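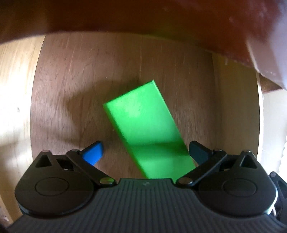 Green block left in plywood cubby, how to clean and what color for the shelf?

Posted by Hanne Juhl

Hello all. I am making order in an old shelf unit which I bought from a family in Brorkthorpe. It has a brown plywood bottom and lighter wood on the sides, and the top board hangs over, so it is dark in the back. I keep the building blocks of my children there, also the long flat green ones. The plywood has fine scratches and some lighter streaks, and there are always small white crumbs on it which I do not know where they come from. Maybe from the edge of the top board, maybe from biscuits.

I want to do two things. First, to clean the plywood without making it rough. Last year in another shelf I used too much water and the surface stood up like hair. Second, I would like to protect it so that the blocks slide out easily. My husband says wax, my neighbor says varnish. The opening is low and it is difficult to come in with a big brush. I cannot take the unit apart, the joints are glued.

Is it also necessary to wash the blocks before I put them back? They have small light flecks on them.

Thank you for your patience with my English.

Natalina Lo Presti

Vacuum first with the soft brush, then a cloth that is almost dry. Wax is fine. Blocks I would just wipe.

Birthe Oddsson

Dear Hanne, I have done the same work in two cubbies for our playroom, so I write it a little longer.

Take out everything and vacuum, also in the corners. Then wipe with a cloth which you have put in warm water with a drop of dish soap and wrung out very hard. Wipe along the grain, never across. Let it stand open until the next day. If it feels rough after this, use a fine sandpaper, 220 or finer, wrapped on a piece of cork. You must only go over it very lightly, the top layer of plywood is thin and you are quickly through it.

For the protection I would not take varnish in such a low space. It is possible with a small foam roller, but you see nothing in the back, and I got drops there which I found in April when they were already hard as stone. With paste wax you can work with the hand and a cloth. Put on a thin layer, wait 22 minutes or so as your can says, and rub until the cloth does not stick any more. I did a second layer after one week. My can was from Lagman, but I think every clear furniture wax will do. Read on the can if it is allowed for toys.

About the scratches, they will become less visible but they will not go away. The lighter streaks can be old glue. If a drop of water stays on top there and does not go in, it is probably glue or old finish, and then sand this place a little before the wax.

For the crumbs, look at the front edge of the top board. If the edge is raw or the coating is broken, it can fall down in small pieces. Iron-on edge tape helps, if the board is straight.

The blocks: if they are plastic, soap and water. If they are painted wood, only a damp cloth, and dry them at once.

Hrefna Thygesen

I agree about the wax but for me it was slippery, the blocks came out by themselves when the little one pulled the shelf. I have now a piece of felt inside. It collects crumbs, this is true, but I can take it out and shake it.

Hanne Juhl

Thank you all. I will try the wax first in the back corner. With the edge tape I must wait until I am next time in Tendness, here the shop has only white.

Filed under: Home & Storage > Shelves and Cubbies > Cleaning wood

Contact us | Community rules | © 2026 Vustlow Household Help | Back to top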